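The cap problem

I own more hats than a man with one head can defend. Last August I put them all in a box, wrote HATS on the lid and felt I had dealt with the matter. Then it got sunny in January, and I went looking for one.

The plan was to tip everything out, keep the six I wear and give the rest away. I got as far as the blue one with the basketball on it, flaming its way across the front, and stopped for lunch.

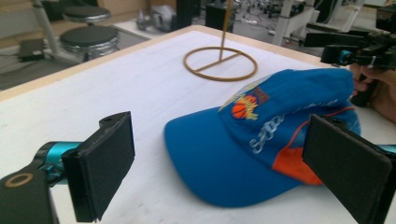
It came from my old neighbor Sudheer Acharya, who was moving to Janon and getting rid of anything that wouldn't fit in a Varghese hatchback. He said it was my color. I don't have a color. I took it anyway, along with a lamp and a waffle iron that trips the breaker.

Storage is the real trouble. Stack caps one inside another and the bottom one comes out looking slept on. Hang them and you need hooks, and I rent. I once paid for a Lanik cap rack that goes over a door, and it held up fine until someone opened the door.
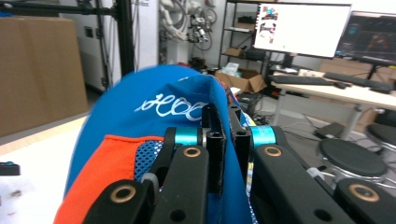

The creases, I'm told, come out with steam. Bronisława Piątek at the dry cleaner's on Estik Street says to hold the cap over a kettle, shape it with your hands and let it dry over a bowl. I own 2 bowls – both usually have cereal in them – so this will take some scheduling.

Anyway, the blue one stays. That makes seven, and I said six, so the beige bucket hat is looking nervous. It has never suited me, but it did cost $14.14 and I'd like to get roughly half of that in wear before I let it go.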